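Workshop tips: comparing two grippers on laundry

Use the same garment for every run. A plain cotton T-shirt is enough, and it should start spread flat but not smoothed. Pressed fabric gives thin jaws nothing to pinch.

Do ten runs with the Karum jaws, then ten with the Ji pads, before changing any controller setting. Log missed grasps and double grasps separately - they have different cures.

Tie the cable slack with the forearm fully extended. Keep finished folding well behind the arms.

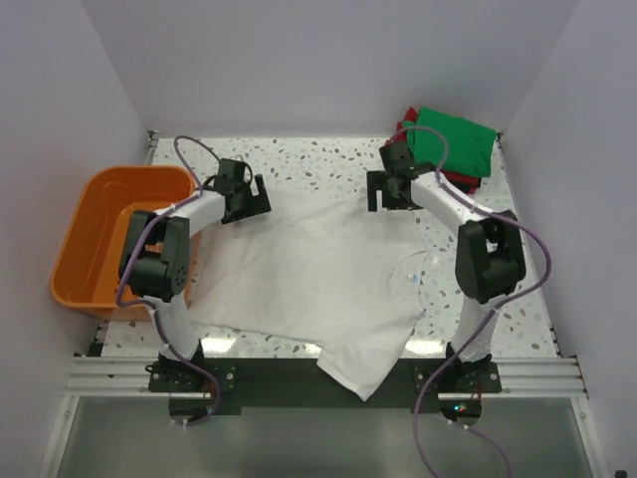
How hard should the jaws close on thin cotton?

Start at the lowest force setting and go up one step at a time until the cloth stops slipping, then add one more step.

Check jaw alignment after every six runs. On angular jaws, look at the tips first. If one arm closes late, swap the two controllers over and repeat the run - if the delay moves with the controller, leave the gripper alone.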